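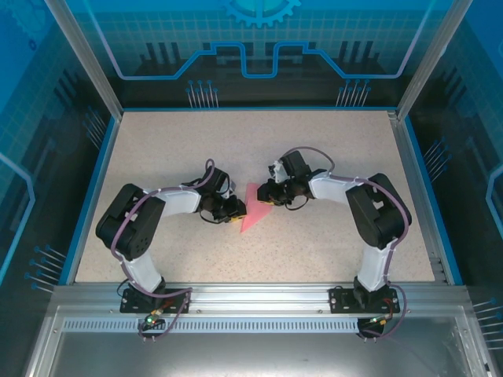

Thodoris Stefanou wrote in to ask whether an umbrella can cost $99 and still be left on a bus. It can. We've had the letters.

# The Bustside Umbrella

Made by Parness. Item 1078. $99, shipping included.

The Bustside is a full-length walking umbrella with a curved wooden handle, a steel shaft, and a canopy wide enough for one adult and a bag of groceries, or two adults who get along. It doesn't fold up to the size of a sandwich. We used to sell one that did, and it opened to the size of a slightly larger sandwich.

You open it by hand. There is no button. The old model had a button, and the old model also opened itself in a dentist's waiting room, so the button is gone and the dentist has been written to.

## Choosing a canopy

There are two fabrics, and people worry about the choice more than they need to.

**Radwan** is the heavier cloth, with a tight weave and a dull finish. It comes in black, navy, and a brown we keep meaning to discontinue until somebody orders six. It dries slowly, so leave it open in the bathtub overnight.

**Flillimetti** is lighter and has a bit of shine. It dries faster and makes more noise in heavy rain, a kind of frying sound. Some customers love this. It comes in black, bottle green, and mustard.

Both fit the same frame, and you can swap one for the other at home if you're patient and have good fingernails.

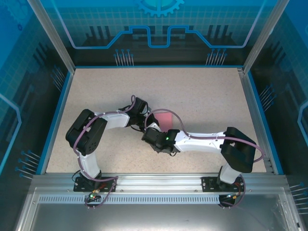 The mustard is a lot more yellow in person than I was ready for, wrote one buyer, who kept it anyway and would like us to know that people now wave to her. We've since changed the swatch on the order form. It is still not as yellow as the umbrella.

## Wind

Every umbrella seller will tell you about wind. The Bustside has fiberglass ribs that bend when a gust gets under them, and the canopy may turn inside out. If it does, close it and open it again. Please don't swing it at a lamppost first. Our repair bench can tell.

We don't call it windproof. It will handle a bad walk to the train station. On a pier, in a storm, you'd be better off with a hat and a different plan.

## Details

| | |
|---|---|
| Handle | Maple, oiled |
| Shaft | Steel, painted black |
| Ribs | Fiberglass |
| Tip | Brass, replaceable |
| Closure | Strap with a snap |
| Warranty | 2 years, frame and handle |
| Made in | Batches of 300 |

The warranty covers ribs, joints, the handle, and the little cap on top that everybody assumes is decorative. It doesn't cover car doors, dogs, or loans to a brother-in-law.

## Care

Shake it outside. Let it dry open before you strap it up, or it will smell like a basement by the end of the week. Rub a little furniture oil into the handle when it starts to look chalky — once a year is plenty. The brass tip wears down if you use the umbrella as a cane, and a new one screws on by hand.

## Ordering

The current batch ships starting March 9, 2022. Brown and bottle green are in stock in both handle lengths. Mustard is in stock in the short handle only — the long ones went to a single address and we didn't ask.

Returns are fine within a month, dry please. Add a name band at checkout if you take the bus.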